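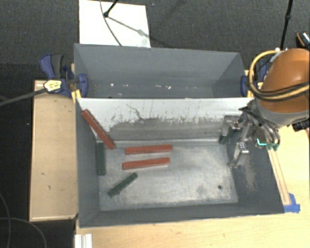
Red-orange and green wooden blocks in a gray metal bin.

Toy Library Questions

Who can borrow?
Anyone with a Fondden library card. Children need a parent or guardian on the account.

How many toys can I take home?
Up to 3 items per card. A boxed set counts as one item.

How long can I keep them?
4 weeks. You can renew once by phone or at the desk, unless another family has placed a hold.

What if a piece goes missing?
Tell us when you return the set. We don't charge for a single lost piece - only for sets that can no longer be used.

Do I need to clean toys before I bring them back?
Wipe off food and dirt, please. Don't soak anything made of wood. Staff clean every item before it goes out again.

Can I donate toys?
Yes, if they are complete and in good shape. We can't take stuffed animals, car seats or anything with a recall notice. Bring donations to the Liang Street entrance.

Are you open in June?
Yes, but we close for inventory the last week of the month. Nothing is due that week.

Updated 11 February 2021

4 comments
Shares: 400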